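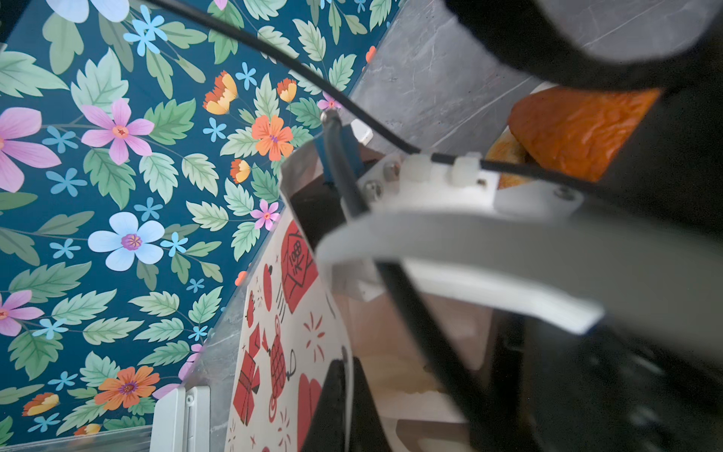
Friday, 7:40 am

Wallpaper day, part two. Coffee first, then paste. I came in early so I could have the long bench to myself, and of course the long bench was covered in offcuts from yesterday that I had sworn to myself I'd clear before going home. I did not clear them. They're in a box now, marked 3237 TEAL, PIECES, and please don't throw that box out, I'll say why further down.

For anybody picking this up cold: the teal flower paper, pattern 3237 in the Shibata book, is the one we settled on for the inside walls of the box. Three walls, left, back and right, with the gray marble top as the floor of it. I was on the side of the plain gray stripe, I'll admit that, and I was wrong. The teal is so dark behind all those leaves that the whole inside feels deeper than it is, and the pink flowers practically jump at you (the orange ones too, once you get the lights on). It's a loud paper. I like it a lot more today than I did on the screen.

Back wall. The drawing had me starting at the left corner and working across, which is how I'd do a room, but a box this shallow you look at straight on, so everything is about the middle. I struck a center line in soft pencil and hung from there outward. That way the pattern mirrors itself left and right and the leftovers go into the two corners where the eye forgives them. Took twice as long and used more paper. Would do it the same way again.

Drop is 600 mm with the trim left on. I cut every length before mixing any paste, laid them face up in order and wrote the number on the back of each at the TOP. Writing this in capitals for my own benefit, as yesterday I wrote one at the bottom and very nearly hung a length of upside-down daisies. With this pattern it's harder to spot than you'd think! The leaves go every which way, and the little pale blue star flowers look the same from any side. The tell is the small orange and yellow cups. If those look wrong, stop.

Paste: the Noteck powder, mixed thinner than the packet wants. The packet mix is fine for heavy stuff but on this paper it grabbed before I could slide the edge over to meet the next one. I got away with it on a test scrap and not on length two, which had to come off and go in the bin. Let it soak folded on itself for five minutes, book it loosely, don't crease the fold. Then brush from the middle out. I tried the plastic smoother as well and it left a shine on the dark teal that I couldn't get back out with a damp cloth, so brush only, and the soft one, with the blue handle, which lives in my drawer now.

9:50

Side walls on. Less drama. They don't need to mirror, they only need to look like they carry on around the corner, and I got the left one so close that I stood there being pleased with it for a while. The right one is off by a petal at the height of the table. I could fix it. I'm not going to fix it.

Corners: wrapped a small return around each one from the back wall and lapped the side paper over it, then cut through both with a new blade. New blade for every corner, please, even if the old one feels sharp. A tired blade drags on damp paper and you get that furry white line, and on a background this dark a white line shows from the door. For the couple of places where it did show I went over the edge with a teal watercolor pencil, which is an old trick and works fine as long as you do it dry. Don't use a marker. It goes purple.

Edge where the paper meets the gray marble is the bit I'm least in love with. The paper is so busy and the marble is so quiet, just those faint white veins, that any wobble in the line between them looks like a mistake. I cut it against the steel rule in one go per wall and it's decent. There was talk of a bead of something along there. I'd say leave it. A bead would need to be either gray or teal and it would be wrong both ways.

11:15

Hook rack. It's the black one with the short row of hooks, and it goes on the crossbar at the top of the back wall, on the aluminum, not through the paper. I'd like that understood as a general rule from here on. No holes in the paper, no tape on the paper, no sticky pads on the paper, no "just for a minute." It took me a day and a half. If something has to hang, hang it from the rack.

I went back and forth on whether the rack spoils the wall. It does break up the flowers a bit, but a wall with nothing on it looked like a shop window waiting for a mannequin, and with the rack there it turns into somebody's kitchen nook or hallway or whatever you want it to be. Nothing on the hooks for the moment. I had ideas about a tea towel. Later.

Lunch, then table things.

1:30 pm

Right, the table. The job sheet (2345, it's clipped inside the cupboard door) just says "home clutter, festive, breakfast," which is the kind of brief I love and also the kind that eats an afternoon. I raided the prop shelves and started with too much, as always. I had a fruit bowl on there, and a candle, and a stack of saucers, and it looked like a yard sale. Off came the fruit bowl. Off came the candle. The saucers hung on for a while out of stubbornness, mine.

What stayed is the white tray of pastries in the middle, the red and white gift bag to the left of it, and a few bits along the back: a small white box lying flat, the white remote, the pale pink alarm clock in the right-hand corner. I like the clock there. It's round, everything else in that row is a rectangle, and the pink picks up the big flowers on the paper as if somebody had shopped for it specially. (Nope. It was behind the Flirneo catalogs on the bottom shelf, I'd forgotten we owned it.)

The remote I put down straight first, parallel with the back wall, and it looked like a display in a store. Turned it on a diagonal and it looked like a person had dropped it there on the way to answer the door. Same remote, same spot. I wish I could remember this trick at the start of a job instead of the end of one.

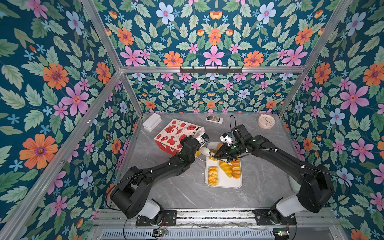 Friday's table: pastries on the white tray, gift bag lying on its side, clock in the back corner.

Some notes on the tray while it's fresh. The long puff pastry with the braided top is the best-looking thing we've got, so it goes near the front corner where you can see the braid. Croissants in the middle. I tried lining them up and it looked like a parking lot. Loose is better. The round bun up at the far end finishes it off, nice and shiny gold against the white. I did wonder if the tray wanted a paper napkin under the pastries, and cut one to size, and then it covered up the clean white edge I liked in the first place, so it's in the scraps box with my other good ideas.

The white tray on gray marble works better than I expected, by the way. The wooden board was my first pick and it just sank. With all that going on behind it, the stuff on the table needs plain shapes and light colors or it disappears into the flowers. The gift bag is the exception, being covered in bears and hearts and lanterns and goodness knows what, but it's red, and there's no red like that on the walls, so it holds its own. Upright it hid too much of the wall and kept wanting to tip anyway. On its side you get the bears, and the "Happy" up by the opening, and it looks half unpacked.

I keep meaning to get a second bag in the same style so we have a spare. Paper bags go soft at the handles and the mouth faster than you'd believe. If anyone's ordering from the party place, add two.

4:20

Reshelving and stock, quickly, before I lose the will.

Teal 3237: one full roll left and one part roll with around 50 inches on it, standing up in the tall bin, NOT lying under the bench where people put their feet. The pieces box is for patching. Flowers especially. If a corner gets dinged you can cut around a single pink flower, following the petals, and paste it straight over the damage and it'll vanish, because your eye is happy to believe in one more flower. Cut around the shape, never a square. A square patch on this stuff is hopeless.

Noteck powder: down to the last third of the tub. Blades: out, nearly, my fault.

Marble top gets wiped with a barely damp cloth and then a dry one. Crumbs are going to be a thing, what with the pastries. Brush them toward the front and catch them in your hand. Don't sweep them to the back, they'll collect along the bottom of the paper and leave little grease dots, and grease on wallpaper is forever. I learned that on the yellow stripe job and I still get reminded of it.

Still to do next week: decide about the tea towel. Redo the right-hand petal (no). Find a home for the saucers. Write up the paste mix properly on a card and pin it by the sink, thinner than the packet, so the next one doesn't lose a length the way I did. And try the stone and the paper with the lamps turned down a notch, I have a feeling the teal goes nearly black and I'd like to see it before anyone orders more.

Washed the brushes. Blue handle is drying on the windowsill, hands off.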